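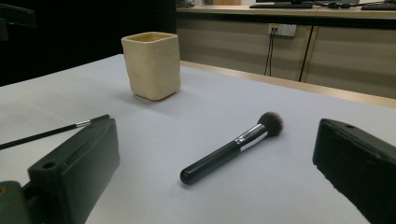 **Stornwood 8 Rebounder, training goal net**

Back in stock as of June. Sold out twice last season so dont sit on it.

Price: $329, net and frame. Spare net only, $70.

What it is: a steel-frame soccer rebounder, one side angled for ground passes, flip it over for volleys and headers. Made for club and high school teams, fine for a backyard if you've got the grass.

Specs

- Frame: powder-coated steel, push-button joints
- Net: knotless, bungee edge, black or white
- Angles: five settings, pin lock
- Weight: 41 lb
- Ground stakes: 8, in the bag
- Carry bag: yes, with shoulder strap
- Turf use: order the sandbag kit, stakes wont hold

Setup takes one person maybe ten minutes the first time. Bungees go on last. Start at the corners, then work toward the middle, otherwise the net pulls crooked and you'll be redoing it. Tighten again after the first week.

Not for full-power shooting from inside the box. Passing, first touch, keeper reaction work, all good. Hang a real goal net behind it if kids are going to blast it anyway.

From coaches:

"Ran 200 touches a player before practice all spring. Net still tight. One stake bent, our field is rocks." Ilham Sutanto, U14 girls

"Good on the low setting. Top setting sends it over my keepers head, so we stay off that one." Geum-ok Ma

Shipping: two boxes, may show up on diferent days. Ground only. No PO boxes. Orders in before 2 p.m. go out same day.

Returns: 30 days, unused, bag included. Used nets no.

Warranty: frame two years, net one season. Rust on the stakes isn't covered, wipe them down.

Team orders of four or more, email Rodica Pîrvu at the Hiltwood warehouse for a quote. Put your club name in the subject line. Fits the old Nenow wheel kit too, sold separately, left side bracket only.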